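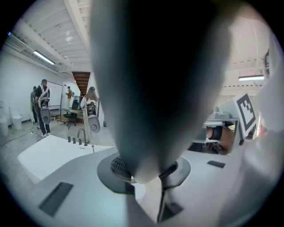 # Grovcombe 14, Bestville 7 - what a finish!

**touchline_flo**

Still buzzing. Two touchdowns in the last quarter, and the second one a screen pass that Amano took all the way down the left side with half the Bestville defence hanging off him! I've watched Grovcombe since they played on the school field and I can't remember a louder home crowd - there must have been up to 400 of us.

**puntreturn**

Great night, but can we talk about the first half? We ran it up the middle on nearly every first down and got nowhere. Gindo looked miserable at quarterback until they finally let him throw.

**touchline_flo**

I don't agree. All that running wore their front four out, and the screen only worked because they were blowing by then. 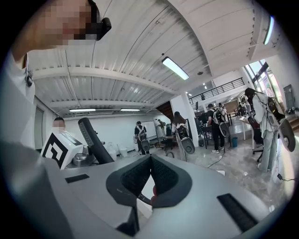
**Florian Leclerc**

Bestville fan in peace. Your lot deserved it, though I still think our fumble on the 2 was down by contact. Lovely game to watch all the same, and your number 7 hits like a train.

**puntreturn**

Knee was down, I'll give you that one. Fair play for coming on here.

**oldleftguard**

Knee was NOT down, I was level with it! Anyway, does anyone know if the coach is leaving from the car park again for the away game? I've got room for two more if not, and there'll be sausage rolls.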